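My Move-Out and Move-In Walkthrough for the Cotbridge Flat, With Comments

I rent out one furnished apartment over on Gerton Street, and I've been doing the same safety walkthrough between tenants for years now. It started as a sheet of lined paper with a coffee ring on it. Leena Eskola, who has the place downstairs, asked if she could borrow it, then her sister wanted it, and so now it's typed up. The comments are from my last walkthrough in December, when Inês Simões moved out and Negin Alipour was about to move in. I left them in because a bare list puts me to sleep!

Bring a flashlight, a step stool, a notepad, and a small screwdriver. Do it in daylight if you can. I started at 9:30 in the morning and still ended up doing the closet by flashlight.

FRONT DOOR AND HALLWAY

1. Deadbolt turns freely from both sides, door closed.
OK, but a little stiff. I gave it a puff of graphite (not oil, oil turns to gunk in there) and it was fine after.

2. Door chain or latch tight to the frame.
One screw was loose. I swapped it for a longer one.

3. Smoke alarm sounds when you hold the button, and the date on the back is under ten years old.
Sounded. Loudly. Seija Nurmi across the hall came out to see what was going on, and we ended up talking about her knee for a while.

4. Hall light works, and nothing is stored where you'd trip over it in the dark.
The bulb was fine. Inês had left an umbrella stand right behind the door, and I walked into it. Moved to the closet.

5. Loose rugs have a grippy pad underneath.
The runner's pad had gone crumbly. Fail. New one ordered, rug rolled up till it comes.

KITCHEN

6. Stove burners all light or heat, and knobs click off properly.
Back left knob is worn and you can't read the numbers anymore. It still clicks off, so pass, with a note to replace it.

7. Range hood filter clean.
Oh boy. I soaked it in the sink with dish soap and baking soda and changed the water twice. If you only check one thing that tenants never check, make it this one.

8. Fire extinguisher needle in the green, pin in place, bracket tight.
OK. I also turn it upside down and give it a shake, which my dad always did. I have no idea if it helps.

9. No leaks under the sink. Run the hot for a full minute, then feel around the joints with a dry paper towel.
Dry. The shutoff valve turns by hand now, which it did not last year.

10. Outlets near the sink trip and reset with the test button.
Both fine.

BATHROOM

11. Hot water at the tap no hotter than 120 degrees.
I keep an old candy thermometer for this. It read a bit high, so I turned the heater down a notch and checked again after lunch.

12. Grab bar takes your weight.
I lean back on it properly, the way you would if you slipped. Solid.

13. Fan pulls a square of toilet paper up against the grille.
It held, barely. I vacuumed the dust off and it held a lot better.

14. Caulk around the tub has no gaps or black spots.
Small gap at the faucet end. Redone the same afternoon, so no baths until the next day.

LIVING ROOM

15. Bookcase strapped to the wall.
Strap was there but hanging loose behind the books! Somebody had unhooked it to paint, I guess (possibly me). Hooked back up and tugged hard.

16. Window locks work, and blind cords are tied up high.
Locks OK. I'd like to go cordless on the blinds next time they need replacing.

17. Power strips not daisy-chained, and no cords run under the rug.
Two strips plugged into each other behind the TV. I see this every single time. The extra one went in the drawer, and I put a note in the welcome folder.

BEDROOM

18. Bed frame bolts snug, slats all seated.
Two bolts needed a quarter turn. Get right down on the floor for this one, because you can't feel it from the top.

19. Mattress and seams checked for bugs, with the flashlight, all four corners.
Clean. I check along the piping and under the tag too. It takes ten minutes and I'd never skip it in a furnished place.

20. Nothing heavy on the high closet shelf.
There was a box of old paint up there, 33 pounds on the bathroom scale. It lives on the floor now.

21. Bedding and any bags left behind gone over before they touch the bed again.
I turn out the pockets and run the flashlight along the zippers and seams. Shake everything over the tub, and wash what can be washed on hot.

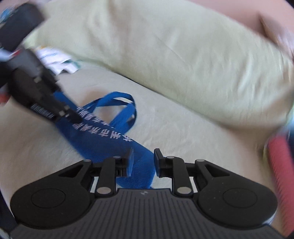
22. Carbon monoxide alarm within earshot of the bed.
Present, sounds, new batteries in. I write the month on a strip of masking tape and stick it to the side.

BEFORE YOU LOCK UP

23. Emergency numbers on the inside of the kitchen cabinet, and still correct.
The plumber had changed his number. I called to check and I'm glad I did.

24. Spare key accounted for.
Hertta Lappalainen has it, same as always. She made me come in and look at the new cat.

25. Meter reading written down.
Done, and texted to Negin so we both have it.

Still open: rug pad, stove knob. Next walkthrough in the spring, and I'm going to do the balcony railing then, when it's warm enough to stand out there without gloves.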